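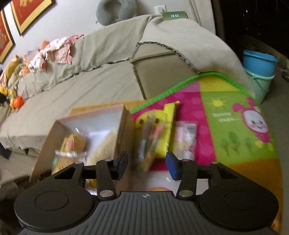
Open box and packages on the mat, in front of the sofa

From: Ashley Lockwood
To: Trusholm residents list
Subject: Re: Parcels again – lockers, the shelf, and returns

Hi all,

Replying to Lucian below and changing the subject line a little, as the thread has wandered from the lockers to everything else to do with parcels. I'll take his points in the order he made them. Anyone who only cares about the locker price can skip down to that part.

On 24 March 2019, Lucian Pop wrote:

> Hello neighbors,
>
> I have been putting this off but I think we need to settle the parcel
> question before the annual meeting. At present anything that doesn't
> fit in a mailbox goes on the shelf inside the Toma Street door. That
> was fine when we got a few boxes a week. On some evenings now the
> boxes are on the floor in front of the shelf and you can't get a
> stroller past them.
>
> I asked Serkmont for a price on a bank of lockers. They quoted 2929
> dollars installed, not counting the electrical work. They say it would
> fit on the wall where the old notice board is.
>
> My questions:
>
> 1. Do people want lockers at all, or would a bigger shelf do?
> 2. Is anything going missing? I hear different things.
> 3. What do we do about returns? Plavero won't pick up from the shelf
> unless somebody is there to hand the parcel over.
> 4. Can we please agree on where the empty boxes go.
>
> I'd like to have something to vote on, so short answers are welcome.
>
> Lucian

1. Lockers or a bigger shelf

I went through the delivery sheets for last year. We have 177 apartments, and the sheets show 889 parcels left at the Toma Street door over the year. That leaves out anything the drivers took upstairs and anything they didn't write down, so the real number is higher. The sheets also stop for part of the summer when the clipboard disappeared.

The load is very uneven. Most of the year the shelf copes. It fails in the weeks before the winter holidays and again after the January sales, and those are the weeks people remember. If we size the lockers for December they will sit mostly empty in May. If we size them for May we will still have boxes on the floor in December.

There is also the question of what people order. A lot of what I see on the shelf is flat or long: curtain rods, shelving, rolled rugs, a crib mattress last month. None of those will fit in a locker. Alina Crăciun measured the largest compartment in the Serkmont drawing and her standing pack of diapers would go in, but only on its side.

My own view is that a second shelf above the first, plus a marked strip of floor for long items on the side away from the stairs, would handle most of it. It would cost far less and could be done in an afternoon. I'm not against lockers. I would just like to see how we do with the cheap version through one winter first.

2. Missing parcels

I asked on the old thread and got four replies. Two of the parcels had been left at the other entrance and were found the next day. One was marked delivered by Plavero and arrived the following morning. One was never found – Rodica Furtună's box of seed trays, and she got her money back from the seller after a month of emails.

So there has been one real loss that I know of. There may be others that people haven't mentioned. If you have had something go missing, please write to me directly with the rough date and which carrier it was. I don't need to know what was in it.

Rodica made a good suggestion, which was to write the apartment number in large figures on the box as soon as you come across one with a tiny label. I've started doing it with a marker I keep in my coat. It stops people turning every box over to find their own, and I suspect some of the mix-ups come from that. Please write the number on the end that faces out.

3. Returns

This is the part that wastes the most time in our house. Plavero's rule, as their driver explained it to me, is that a return has to be handed over by a person and scanned at the door. They give a window of several hours and they don't ring twice. If you miss it you have to book again, and with some sellers the return period keeps running in the meantime.

Some things that have worked for me:

Open the box along the tape with a short blade and keep the flaps whole. You'll want them if it has to go back. Tearing off the side panel is quicker and you end up hunting for another box.

Leave the inner packaging sealed until you have checked the size or model number on the outside. Two sellers I use refuse anything with a broken inner bag, even if the item is fine.

Keep the packing slip with the box until you know you're keeping the item. I lost one behind a radiator and it took three phone calls to get the number from it.

Cover or peel off the old shipping label before you stick on the new one. One of my returns was delivered back to me.

What I'd propose for the building is a shared return time, one evening a week, when one person waits by the door and hands over everybody's parcels together. Lăcrămioara Ciobanu used to do this at her last place and says the driver was glad of it. It needs a sign-in sheet so the person waiting isn't blamed if something goes astray. Each owner should book the pickup themselves, under their own name, and give the Toma Street door as the location. I can do the first month if there's interest. I have not asked Plavero if they can all be put in one stop, and I will before anyone relies on it.

For people who would rather not wait, the counter at the Trusholm hardware store takes prepaid returns from two of the carriers. Plavero isn't one of them. It's a 20 minute walk from our door, and they close early for stocktaking at the end of the month.

4. Empty boxes

The bins were emptied late twice in March, both times with a note saying cardboard was blocking the lid. The collectors will take flattened cardboard only. They won't take polystyrene in the same bin, and they won't take plastic film at all.

Please flatten boxes upstairs before you bring them down. If the cardboard bin is full, keep them at home until it has been emptied. Leaning them on the outside of the bin means they get rained on, and then they can't be lifted without falling apart.

Alina is moving at the end of the spring and would like clean, medium-sized boxes with the bottoms intact. She has space to store them flat. Write to her before you leave any, as she doesn't want them piled outside her door. She doesn't need bubble wrap, she has plenty.

Cost, and what to vote on

On the locker price: I read through the Serkmont quote that Lucian forwarded. The 2929 dollars covers the lockers and fitting them to the wall. There is a yearly service charge on the second page that isn't in that total, and it starts after the first twelve months. The electrical work is separate, as he says. The old notice board wall also has a pipe behind it at knee height, so somebody should look at that before we sign anything.

I'd suggest we put two questions to the meeting:

A second shelf and a marked floor area now, with lockers looked at again next March.

A shared return evening, tried for three months.

If anybody wants the lockers voted on this time as well, say so here and Lucian can add it as a third question. He'll need the full yearly cost in writing for that.

I have the delivery sheets in a folder if anyone wants to check my adding up. The handwriting for the fall is hard to read, and I counted doubtful lines as one parcel each.

Ashley Lockwood

P.S. There's a padded envelope on the shelf for an apartment number we don't have. It came by Plavero and the name has been smudged. I'm going to hand it back to the driver unless somebody claims it first.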